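Civance Tabletop Kit, Set-up Guide
Section 4: Preparing the basket task

This section comes after the arms are mounted and the power test in Section 3 is passed. If one of the arms still shows a fault in the Civance panel, please return to Section 3 first. The basket task is the first task we recommend for every new installation. It uses light objects and it lets you check the reach and the closing of the hand in one session.
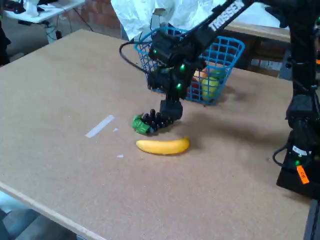

Octavian Bucur

The kit is delivered without arms. It contains the blue basket, the set of artificial fruit, a roll of white tape and the license for the Civance panel. You can use it with a gripper or with a hand with fingers, but the hand profile must be chosen before the first run (Settings, End tool).

4.1 Placing the basket and the fruit

1. Clear the tabletop of tools and screws. Small pieces of tape can stay if they lie flat.

2. Put the basket with the opening up, at the far side of the table from the operator. The distance from the arm base to the middle of the basket must be between 300 and 600 mm.

3. Mark two corners of the basket with tape on the table. In later sessions you will put it back to the same marks.

4. Take out the pieces for the first run and lay them in front of the basket. We suggest the dark grapes and the banana. Spread the leaf of the grapes to the side, so that it does not cover the berries.

5. Leave the remaining fruit in the basket.

Note: The banana should lie across the table, parallel to the near side of the basket. With other directions the wrist may need to turn more than the standard profile allows. 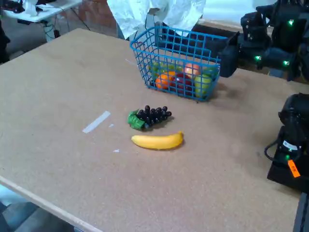

4.2 Checking the reach

6. In the panel, set the speed to 9 percent. Do not go higher during this check.

7. Move the arm by hand control over each corner of the basket. The fingers must pass above the rim without touching.

8. Repeat the check with the second arm, if you have it. Park the first arm before you start.

9. Open the wrist view. The basket should be visible next to the fingers, also when they are closed. If the fingers hide it completely, move the basket sideways and renew the tape marks.

CAUTION: Keep hands and hair out of the reach of the arm while the motors are powered. Other people in the room must know that a test is running.
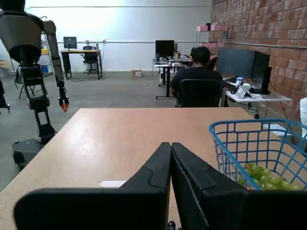
Wrist view with fingers closed, basket at the right.

10. Save the position under a name which you will recognize. The panel does not accept spaces in the name.

4.3 First grasp

The grapes are the more difficult of the two pieces. The berries are smooth and round, and the bunch has no flat side.

11. Bring the fingers to the narrow part of the bunch, opposite the leaf.

12. Close slowly until the fingers touch the lower grapes. Stop there and look at the wrist view before you add force.
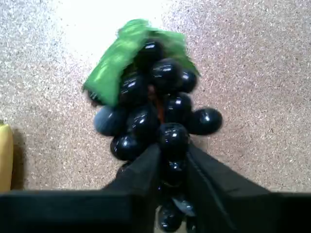

Reading time: 3 minutes

13. Add force in small steps. The limit for the artificial fruit is 315 on the panel scale. Above this value the berries can come off the stem.

14. Lift the bunch slowly, move it over the basket and open the fingers.

15. If the bunch slips, lower the arm, open, and begin again at step 11. Do not try to catch the fruit with your hand.

Note: A grape pressed between the fingers is acceptable. A leaf between the fingers is not, it gives a false contact signal. In this case open fully and lay the leaf flat again.

16. Do the same with the banana. Grasp it near the middle.

When both pieces can be moved three times without a stop, continue with Section 5 (Recording a session). For replacement fruit and baskets please write to Yolanda Greenberg at the Girko parts desk, and include the serial number of your kit.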